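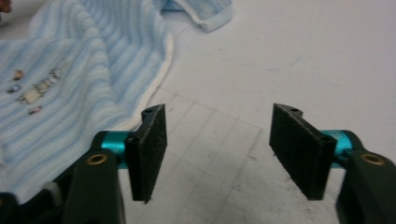
差出人: Kastov 布もの班
宛先: grilula-users
件名: Re: [grilula-users] タオルの折り返し、先読みの長さはどうしてます?
日付: 2019年12月13日

Thắng Đoànさん、みなさん、こんばんは。Kastovの布もの班です。

返事をしようしようと思っているうちに週末前になってしまいました。下書きだけは三回書いて三回消しています(毎回グラフを貼ろうとして、このリストが添付を受け付けないのを思い出すところまで同じ)。今日は文字だけで行きます、長いです!

> Thắng Đoànです。手持ちグリッパで集めたデモからタオルの角つまみを
> 学習させているんですが、先読みの長さで悩んでいます。
> いま16ステップ分をまとめて出力して、全部実行してから次を見る、という
> やり方です。腕の動きはとてもきれいなのに、つまむ瞬間だけ空振りします。
> 見ていて悔しいくらい惜しい位置で閉じるんです。
>
> 短くすると今度は布の手前でもじもじして閉じてくれません。
> 布を扱っている方、どのくらいの長さにしていますか。
> あと、指先のパッドは何を貼っていますか? うちはゴム板のままです。

この「惜しい位置で閉じる」、すごくよくわかります。うちも春先から夏までずっとそれでした。動画を早送りで見るとちゃんと畳めそうに見えるのに、コマ送りすると指が布の縁のほんの手前で閉じているんですよね。

結論から書くと、うちは16をやめて8にしました。それで角つまみの成功率が85%から94%に上がっています。ただし長さを変えただけの効果とは言いにくくて、同じ時期にもうひとつ、閉じるタイミングのラベルの付け方も変えています。両方いっぺんに変えるなとQuan側の人に叱られたので、あとで分けて測り直しました。その話をします。

まず長さのほう。16のままラベルだけ新しくした場合は、85%からほとんど動きませんでした。正直がっかりしました、ラベルの直しには一か月近くかけていたので。逆に、ラベルは古いまま8にすると、Thắng Đoànさんの言う「もじもじ」が出ます。布の上まで来て、少し下りて、また上がって、を延々やる。時間切れも失敗に数えると、成功率はむしろ下がりました。両方そろえてはじめて94%です。

もじもじの原因は、うちの場合はデモの中の「ためらい」でした。手持ちのグリッパで集めていると、人間はつまむ前に必ず一拍止まるんです。特に波打った布だと、どの山をつまもうかなと考えている時間がそのままデータに入る。止まっている間の画像はどれもそっくりなのに、正解の動作は「動かない」が続いて、急に「閉じる」になる。学習する側にしてみれば、止まっているのが一番安全な答えになります。16だとその一拍をまたいで出力できるから目立たなかっただけで、8にしたとたんに表に出てきた、というのがうちの見立てです。

それで何をしたかというと、

(1) 指の開き幅と手先の速度の両方がほぼゼロの区間を探す
(2) その区間の真ん中を抜いて、前後だけ残す
(3) 「閉じる」のラベルを、指が動き始めたところから少し前に広げる

これだけです。(3)は最初、手でやっていました。一本ずつ再生して、ここ、と印を付けていくやつ。目がしょぼしょぼします。途中からQuanの切り出しツールに開き幅の微分で候補を出してもらって、人間は直すだけにしました。候補がずれるのは、だいたい布を押さえ直しているデモです。押さえ直しは開き幅が二回動くので、最初のほうを拾ってしまう。そこは今も手です。

(2)で抜きすぎると別の困ったことが起きるので気をつけてください。うちは一度欲張って停止区間を全部消してしまい、そしたら布の上に高速で突っ込んでいくようになりました。減速する理由がデータから消えたんだから当たり前なんですけど、見ている側は心臓に悪いです。少し残す、くらいがちょうどいいみたいです。

それからパッドの件。うちは黒い発泡のパッドを両方の指先に貼っています。ゴム板も試しましたが、タオルの場合は表面のループに食いつきすぎて、放すときに布を連れていってしまうんです。折り返しの最後でせっかく置いた角がぴょこっと戻る。発泡に変えてからその失敗は減りました。数字をきちんと取っていないので、ここは感想として読んでください。つるつるした布だとまた逆になりそうな気もします。

ひとつだけ強く言いたいのは、デモを取る側と腕に付ける側でパッドを必ずそろえること! うちは夏に、手持ちのほうだけ先に発泡へ貼り替えて、腕のほうはゴムのまま二週間ほど回していました。誰も気がつかなくて、学習率だの画像の明るさだのをさんざんいじったあとで、指先を触って「あれ?」となりました。厚みが違うので、閉じたつもりの幅がずれるんですね。恥ずかしいので記録には小さい字で書いてあります。

布そのものの話も少し。練習用にしているタオルは水色の縞柄で、端のほうに小さなアップリケの刺しゅうが並んでいるものです。無地のほうが楽だろうと最初は思っていたんですが、縞がゆがむおかげで布の山と谷が見分けやすいのか、無地より成績がいいです。白い縁取りもたぶん効いています。ただ、これは裏を返すと「縁取りを探しているだけ」の可能性があって、縁が白くないタオルに替えると目に見えて落ちます。机も白なので、縁と机の境目がまぎれる置き方をするとやっぱり迷います。94%というのはこのタオル、この机での数字だと思ってください。初めて見る布での数字は、恥ずかしくないものになったら書きます……。

アップリケについては、班の中で意見が割れています。向きの手がかりとして使われているんじゃないか派と、カメラからだとぼけて小さすぎて関係ない派。私は前者です。刺しゅうの部分をただの縞で塗りつぶした画像を入れて、出力がどう変わるか見れば決着がつくはずで、それは年内にやりたいなと思っています(と、先月も言っていました)。

机には薄い線で格子を引いてあって、布の初期位置はその升目で決めています。毎回ぴったり同じ置き方にするという意味ではなくて、どの升に角が来るかだけくじで決めて、あとは上からふわっと落とす。落とし方に人の癖が出るので、評価のときはデモを取った人とは別の人が落とすことにしました。これをやる前の数字は信用しないほうがいいです。うちのも含めて。前にこのリストに書いた春の結果は、デモの担当者が自分で落として自分で評価していたので、どうか忘れてください。

評価の「成功」の定義も書いておきますね。ここがそろっていないと比べられないので。うちでは、角をつまんで持ち上げ、指定の升の中で放し、放したあとに角がその升に残っていれば成功です。途中でつまみ直しても、時間内なら成功に入れています。一発でつまめたかどうかで数えるともっと低くなります。Thắng Đoànさんのところが一発勝負で数えているなら、うちの数字とはそのまま並べられません。どちらで数えているか、よかったら教えてください。

> それと、Evanceのデモ集を混ぜて学習した方はいますか?
> 量は増えるけれど、混ぜていいものか迷っています。

混ぜました。混ぜて、やめて、また少しだけ混ぜています。

あちらのデモは動きが速くて迷いがないんです。うまい人が取ったんだなあという感じ。それは見習いたいところなんですが、カメラと指先の位置関係がうちと違うので、そのまま足すと、つまむ高さがふらつきました。いまは、布に近づくまでの区間だけを使って、つまむところから先は自分たちのデモだけにしています。近づき方がなめらかになった、とは思います。成功率にはほとんど出ていません。なので量が足りているなら無理に混ぜなくてもいいんじゃないかな。足りていないなら、まず自分のところで取り足すほうが早い気がします。

8という数字にも特に根拠はなくて、16の半分だから試しただけです。その間の値はちゃんと振っていません。たぶん正しいのは固定の長さではなくて、布から遠いうちは長く、近づいたら短く、なんだと思います。開き幅の予測が変わりそうになったら残りを捨てて見直す、という実装を書きかけていますが、捨てるかどうかの境目を決めるのがまた難しくて、いまのところ8固定に勝てていません。どなたかやっていたら混ぜてください!

そうだ、もうひとつ。16で全部実行してから見る、という形を崩したくないなら、16を出して前の半分だけ実行する手もあります。うちで短く試した限りでは、8を出して8実行するのと見た目の動きはかなり似ていて、つなぎ目はこちらのほうがきれいでした。回数が足りないので数字は伏せます。コードの変更は一行で済むはずなので、Thắng Đoànさんの環境ならこれを最初にやってみるのがいいかもしれません。それで空振りが減って、もじもじが出てきたら、次にラベルです。順番を逆にすると、うちみたいに一か月がっかりすることになります。

停止区間を探すスクリプトは、Grilulaの共有置き場の布のところに入れておきました。コメントがひどいのと、変数名がローマ字なのは見なかったことにしてください。しきい値はうちのグリッパに合わせてあるので、開き幅の波形を一度描いてから決め直してくださいね。

来週は腕のほうの整備が入っていて動かせないので、質問をもらえればわりとすぐ返事できると思います。空振りのコマ送り、よければどこかに置いてください。見たいです。

Kastov 布もの班より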